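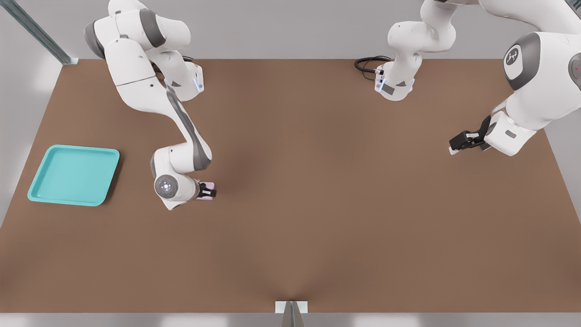 Do I need to know how to program to teach computer skills to homeschoolers? You need to know how to explain what a folder is to a ten-year-old who has only ever owned a tablet, and then explain it again the next morning with the same face. Programming is welcome but it will mostly sit in your pocket.

# Part-time computer skills tutor, Kuvero Homeschool Co-op

Posted 2024-03-27

Kuvero is a homeschool co-op in Irkent. Our families handle math, reading and history at home with great confidence. Then the printer stops working, or somebody asks what a spreadsheet is for, and the confidence leaves the building. We're hiring one tutor to run our everyday computing class, starting in June.

This is the unglamorous end of the subject. We already have a parent who teaches coding, and the kids in that class can make a cartoon cat chase a ball across the screen. Several of them can't attach a file to an email. Your class is for them, and for the ones who never cared about the cat.

## What you'd teach

- Typing with more than two fingers
- Saving a file and then finding it again
- Writing a letter in a word processor without using the space bar to center the title
- Simple spreadsheets: a budget, a chore list, a chart that means something
- Email manners, including the subject line
- Passwords, scams, and why the pop-up isn't really from the bank
- Searching the web and reading past the first result

There's a course outline called Noiphan, written by an earlier tutor. It is thorough and a little stern, and it has a whole unit on fax cover sheets. You may skip the fax cover sheets. You may skip most of it, as long as the families get a plan before the term begins and the plan bears some resemblance to what happens afterward.

## The hours

Classes meet two mornings a week, 10 students at most, ages 9 to 14. Each session is ninety minutes with a break in the middle, and the break is not optional for anyone's sake. Count on six paid hours a week in all: three teaching, two preparing, and one answering emails from parents who would like to know whether their child is gifted.

The first term lasts ten weeks. If it suits everybody, we'll offer you the fall as well.
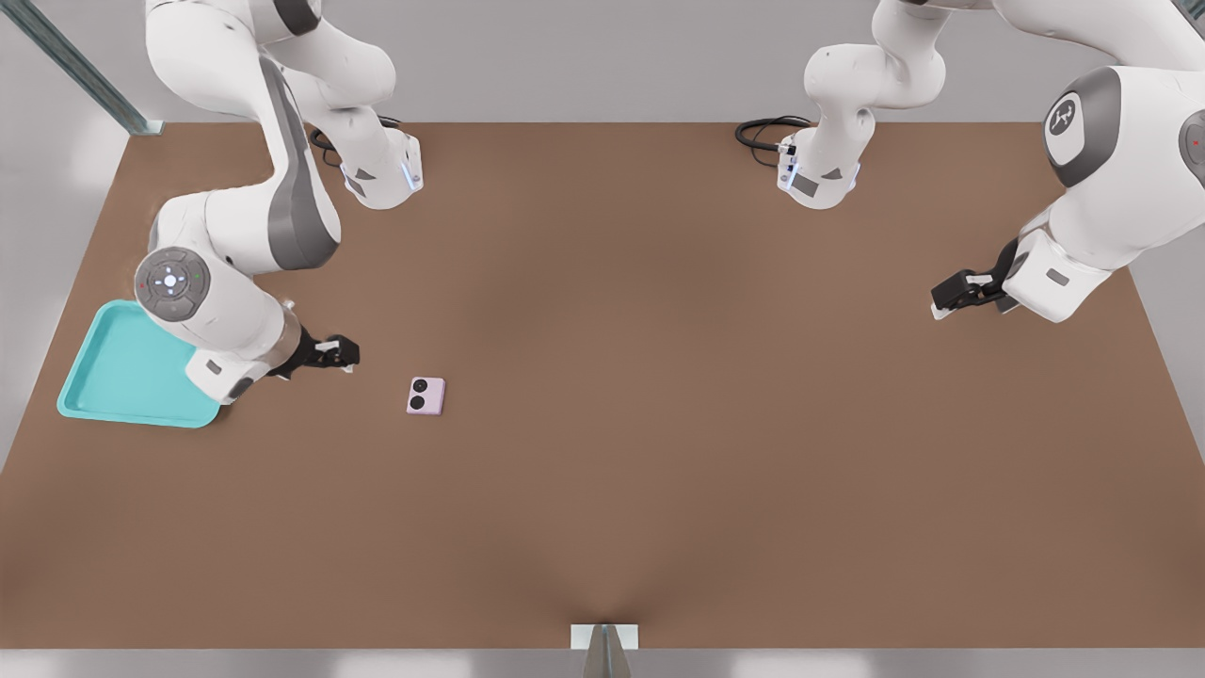

Pay is $329 a week, which covers all six hours. On top of that there's a budget of $1486 for the year to spend on software, cables and whatever else the room needs. We'd like receipts. We've been burned by a label maker.

The laptops all run the same system and the same office programs, after one memorable year when they didn't. Student work is kept in Zekis, a shared storage service we run ourselves. It's slow but it doesn't lose things, and you'll learn to start it up before you make your coffee.

## Who we're looking for

You've taught or tutored children before, in any subject, in any setting where they were allowed to wander off and didn't. You're comfortable with ordinary office software and can fix small problems without sighing out loud. A teaching license is fine. So is the lack of one.

You should be able to work with a mixed group. One student will finish everything early and start changing everyone's wallpaper. Another will have been told that screens ruin the brain and will want your opinion. Have a kind one ready.

We do run a background check, and we pay for it. We'll also call two references - please warn them.

## What we can't offer

Health insurance, a reserved parking space, or a quiet room. The choir practices next door during one of the two mornings. They're getting better.

## How to apply

Write to the hiring desk at Kuvero with:

1. A one-page letter about a time you taught somebody something on a computer. Your own parents count.
2. A resume, as an attachment, with a file name that isn't "resume final FINAL 2."
3. A short plan for one 45-minute lesson on any topic from the list above.

If we like what we read, we'll ask you to come in and teach that lesson to a small group of our students. We pay for the visit whether or not we hire you. The students will give us their views afterward, and we'll pass along the printable ones.

Applications stay open until the job is filled. We answer every one, though not always fast, and usually in the evening after the dishes.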